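**Arm cell on line 2: what changes for us**

**pultness_nights:** Jeltora arm takes over canister loading in February. Until then they test it in simulation. Fingers open, one on each side of the cylinder:
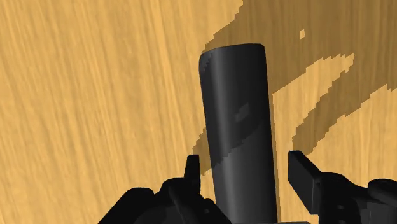 Tzu-hsuan Kwan: My worry is the rate. We load 209 a shift by hand and no one has told us what happens to those hours.

**deburr25:** Scanlon kept everyone when they did it. More checking, less lifting.

**pultness_nights:** Same pay?

**deburr25:** Yes.

**Tzu-hsuan Kwan:** Then I want that in writing here.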